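2.3 Planning the Equipment Order

Complete this section before sending the order form to Roldale. Quantities entered here carry over to the site sheet in 2.4.

1. Count the operators who will record at the same time. Order one Hikska gripper pair per operator.

2. Add one spare pair for every 9 in use. Round up.

3. Order marker cubes by the pair. The left and right cubes carry different patterns and cannot replace each other.

4. Measure the cable run from the operator's hands to the recording unit at the farthest work position. Order the next length up. The longest stock cable is 270 cm.

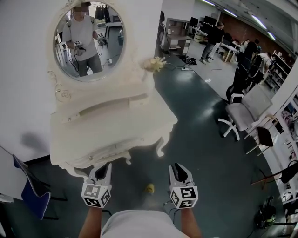
5. List the furniture to be used as task stations. Enter the footprint of each piece and leave 121 cm of clear floor in front of it.

6. Mark the nearest power outlet for each station. Budget for floor cable covers wherever a lead crosses a walkway.

Note: Mirrors and glossy floors may show the markers a second time. Allow some 17 extra minutes per station for the tracking check in 4.1.

Caution: Do not combine cables from the Poslow series with Hikska grippers. The plugs fit but the pin layout is different.

7. Enter shoulder straps as a separate line. They are not included in the gripper price.

8. Send the completed form to Heikki Heinonen, Orders. Forms received after the end of November are priced from the new list.

Replacement finger pads are treated as consumables. See 6.2 for part numbers.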